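Tomine G2 Hand-Held Gripper
Finger and Linkage Service Kit

Manufacturer: Curkeo
Stocked at: Londance
Page last revised 3 March 2025

Overview

The service kit restores the finger pads and pivots of a Tomine G2 hand-held gripper to working condition. It fits left- and right-hand use without modification and needs no change to the trigger or the camera mount. Older G1 tools have a narrower finger seat and take a different kit.

Kit contents

Finger pads, printed, matte black, one pair
Flanged pivot bushings, one set
Pivot pins and retaining screws
Hex key
Abrasive strip, fine
Inspection card

Service interval

Inspect the finger pads every 48 operating hours. Clean the linkage every 200 hours. Replace the bushings at 1,000 hours, or sooner if the fingertips can be moved sideways by hand with the trigger held. Tools used mainly on paper, cotton or cloth should have the pad edges checked at the start of each shift. A rough edge catches fibers and will pull a light sheet out of position when the fingers open.

Surface scuffing on the top of a pad is cosmetic. Visible print layers are normal and do not need to be sanded out. Chipping along the inner edge is wear, and a pad with a chip that reaches the flat gripping face should be replaced. Always replace pads as a pair – a new pad set against a worn one closes off center.

Removing the finger pads

1. Release the trigger and let the fingers open fully.
2. Pick any lint out of the gap with tweezers. Do not use compressed air, as it drives fibers into the pivots.
3. Back out the retaining screws. Keep left and right screws separate.
4. Slide the pad off its seat. If it binds, work it from side to side. Do not pry against the linkage arm.
5. Wipe the seat with a dry cloth and check it for cracks.

Fitting and alignment

Seat the new pads and start all screws before tightening any of them. Close the fingers slowly and look along the gap from above. The faces should meet along their full height. If they touch at the tips first, loosen the screws, hold the fingers closed and retighten. Remove burrs from the lower edges with the abrasive strip, stroking away from the gripping face.

The pivots run dry. Oil softens the printed arms over time and leaves marks on paper. If a pivot squeaks after cleaning, check the bushing for a trapped fiber before ordering a new one.

Functional check

Work on a flat table with one sheet of tissue, a cotton pad and a rigid object such as a puzzle cube. Pinch the soft material at its middle, raise it slightly and release. Repeat 11 times. The check is passed if the material drops clear each time and the fingers return to the full open position. Repeat with the tissue draped against the cube to confirm that the tips can work close to a hard edge. Any failure means the pads should come off again and the inner edges be redressed.

Record the result on the inspection card with the serial number from the handle.

Ordering

Order code: Adomaitis 2-FL. Bushings are also sold separately. Allow around three working days for delivery from Londance. Kits opened and found to be the wrong version can be exchanged if the pads have not been fitted.
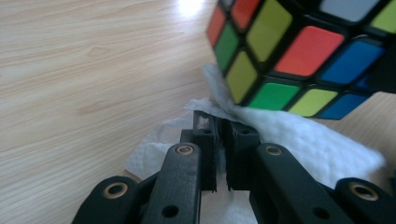
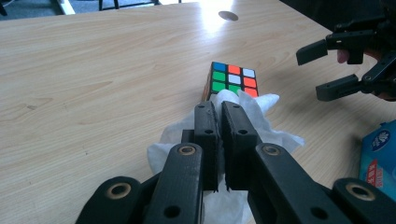
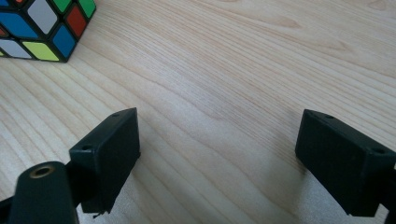 Gripper fingers at the work table with a puzzle cube. First and second views: soft white material between the pads. Third view: fingers apart.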